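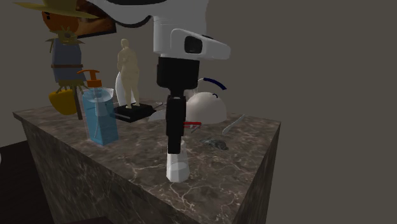
Robot arm over a marble pedestal, computer rendering.

September 7, 2022

I finally replaced my waders. The old pair had been patched at both knees and once in the seat, and in August the left boot started letting in water on the Villa stretch. I walked back to the car with a full sock and ordered new ones that night.

I went with the Nullden stockingfoots, size large. They cost $208 and shipping was free. I also looked at a pair from Netero for $127, but the inseam was too short for me and the chest pocket opened from the side.

So far I have worn them on seven trips. The knees bend easily and I can get up a steep bank without the crotch pulling. The gravel guards are tight, and the hook on the left one has already bent a little. The belt is thin. I took it off and put my old one on.

Moushumi Bhuiyan asked in the comments whether stockingfoots are worth the trouble if you already own bootfoots. For me, yes. I walk a lot between pools and I want real ankle support. If you park next to the water and stand in one spot, keep what you have.

Ferenc Katona wrote to ask about drying. I turn mine inside out and hang them by the feet in the garage overnight, then flip them in the morning.

The old pair is going to be cut up for patches. The suspenders still work and I put those in the truck.

Next I need to sort out wading boots. The felt is nearly gone on mine and I haven't decided about studs.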